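Home trial participants wanted: Astela tabletop arm kit

Posted 27 Dec 2024
Reference: Hinds 29

Iditska is looking for people to try out the Astela arm kit before it goes on general sale. We need adults who live within easy reach of Isstead, have a solid table and a bit of floor beside it, and can give us a few hours a week. You do not need to know anything about robots. We have had plenty of feedback from engineers already and would now like to hear from people who cook, sew, mend things, work from home or look after someone.

The kit is a single arm on a stand, with a control box, a stop button and software that runs on an ordinary laptop. It is meant for small fetching and tidying jobs: moving a cup from one side of the table to the other, putting things in a tray, handing over a tool. It is slow. It is not meant for hot drinks, knives or anything heavy, and we will ask you to sign to say you understand this.

What we want to find out is how people get on with it on their own tables, with their own things lying about. Please do not clear the table specially. Cups, lamps, cables and cases are all fine. 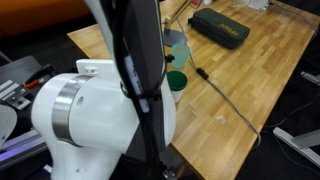
WHAT YOU WOULD DO

The trial lasts nine weeks. In the first week Oluwaseun Danladi will bring the kit to you, set it up and show you how to start and stop it. This takes most of a morning. After that you would run three sessions a week, each lasting roughly 40 minutes. A session is a list of short tasks. You start each one, watch the arm, and note down whether it did what you expected.

You would also keep a short diary, on paper or by email, whichever you like. We are interested in the dull parts as well: where you stood, what was in the way, whether you moved the laptop, what you gave up on. Bronwyn Trevaskis reads all the diaries and may ring you with questions.

At the end we collect the kit and hold a closing interview, either at your home or at our workshop in Isstead.

WHO CAN APPLY

You must be 18 or over and able to reach the stop button from where you sit or stand. The table must not wobble and should be near a wall socket. Household pets are allowed -- but they must be kept out of the room during sessions. The same goes for young children.

We would particularly like to hear from people who are left-handed, people who wear reading glasses, and people in small flats. If you have a pacemaker or another implanted device, please speak to us before filling in the form.

You cannot take part if you work for a firm that makes or sells robot arms.

PAYMENT

Each participant who completes the trial receives £1,000, paid in three parts. If you drop out early you keep whatever has been paid so far. We cover electricity at a flat rate and insure the kit while it is with you. Ordinary wear is our problem -- you will not be charged for it.

PRIVACY

The software records joint positions and error messages and sends them to us once a day. It does not record sound. Your diary is stored under a number, and your name and address are kept separately by Trudy Ormsby.

HOW TO APPLY

Use the form on the Iditska trials page and quote the reference above. Please give the size of your table, what it is made of and what you mostly use it for. If you would prefer a paper form, write to Trudy Ormsby at the Isstead office and she will post you one.

Technical questions about the kit should go to Vlastimil Charvát. We reply to all applicants, including those we cannot place this time.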